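Ticket: Kneath block set – worn paint and a line in the base piece
Opened by: Fitriani Mandagi
Assigned to: Dilwyn Cadwaladr
Opened: Jan 8, 2026
Status: Waiting on parts

Problem 1: Chipped paint
The yellow-orange block has chips and dark specks along its edges. Wiped it with a damp cloth, no change. The pink one next to it is fine for our purposes.

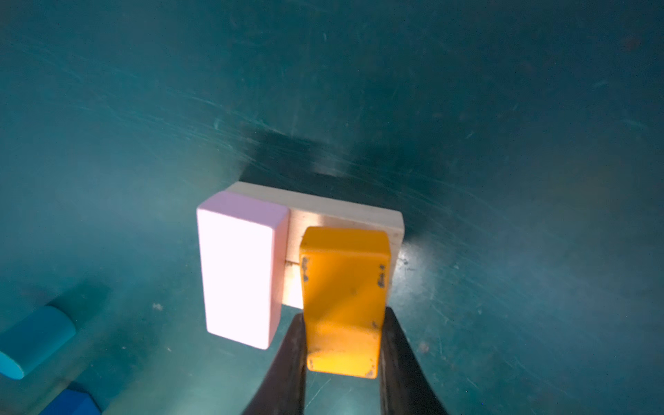 Problem 2: Dark line in the pale base
A thin line shows toward the right side of the base. I can't tell if it is a crack or a join between two pieces. Pink, orange and the blue cylinder still go on top as in the layout card.
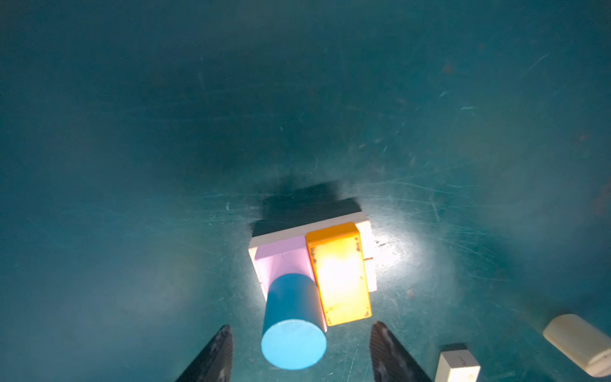

Base with pink, orange and blue cylinder, line at right.

Reply from Dilwyn Cadwaladr:
Leave the base in use for now – do not glue it. Please check the wood pieces and the blue ones for the same wear.

Reply from Fitriani Mandagi:
Checked by hand. No chips that I could feel on the cube, the cylinder or the small wood block. The table top has scuffs too, but that is on a separate ticket.

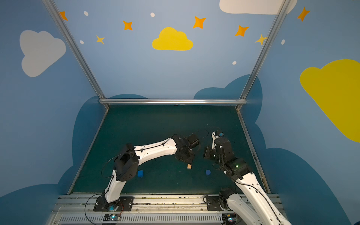
Blue cube, light-brown block and blue cylinder on the table.

Reply from Dilwyn Cadwaladr:
Thanks. I asked Wasetti for a new orange block and a spare base. Delivery can take up to 38 days. Keep the old orange one with the set until then so the layouts stay complete.
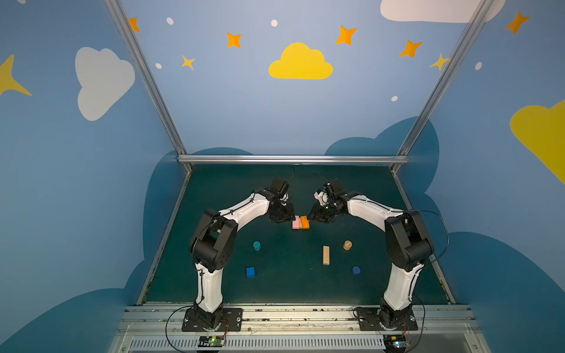 Pink and orange side by side, other pieces toward the near edge.

Next step: Rhiannon Bowen to confirm the order number.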